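About us

Geltum is a small workshop which makes wooden block sets for kindergartens, play groups and family homes. We started in a rented garage in the month of March, with one saw and a big pile of offcuts from a furniture maker. Today we have our own building at Stullik, with a cutting room, a colour room and a packing room which is also our lunch room when it rains.

Our first product was the Kinder set. It has 100 pieces and we still sell it, almost in the same form as in the beginning. The pieces are sticks and shorter blocks. A child can put them in rows, build a fence for the animals or make a very tall tower and let it fall. We do not put numbers or letters on them. Many parents asked us for this, and we thought about it a long time, but we like it better when a block can be anything.

Later came the Whitlock set, which is made for bigger groups. It has 300 pieces and is delivered in two boxes, so that one person can carry it from the car without hurting the back.

How we work

Every order starts with the cutting. After this the edges are made smooth by hand, and the pieces get their colour and must rest until it is fully dry. We do not hurry with this step. In winter it takes longer and then our customers must wait a little, we always write to them when this is the case.

When the colour is good, the pieces go to sorting. For sorting we like plain things: a table with enough light, and a deep grey bin with sloping sides. Red sticks and green blocks are our most ordered colours, and they are easy to tell apart on a grey floor, also at the end of a long day.
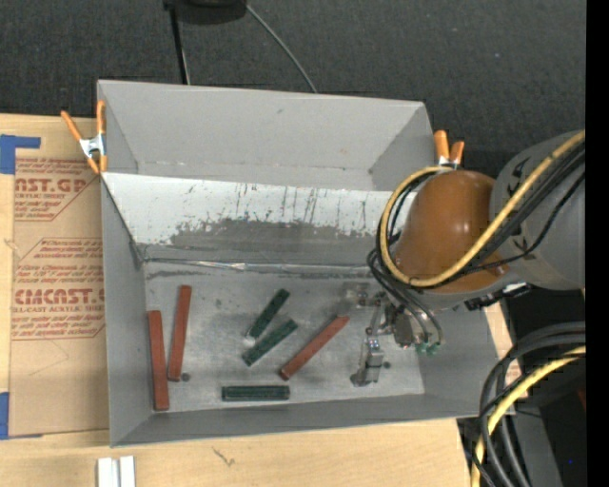

A bin does not stay beautiful in this kind of work. It gets scratches and rubbed places from the wood, and we keep it in use as long as it is clean and has no sharp edges. The same is true for our tables. We prefer to spend the money on good wood and on the people who work with it.

After sorting, each set is laid out once more and checked for splinters, weak colour and wrong length. A piece which is not good enough goes into the seconds box. We sell the seconds by weight at our door, and schools often buy them for craft lessons, where a small mark is no problem.

Replacement pieces

Blocks get lost under sofas and in gardens, and sometimes the dog takes one. You can order single pieces from us in every colour we make at the moment. Please tell us which set you have and, if possible, send one old piece in the envelope so we can match the length. Last year we sent out 2,137 single pieces, and most of them were red.

Visiting us

There are 19 of us in the workshop now, and we are glad to show our work to visitors. School groups are welcome in the morning. Please write to us before you come and wear closed shoes. The parking is behind the building, next to the wood store.

This page was last changed on August 15, 2026.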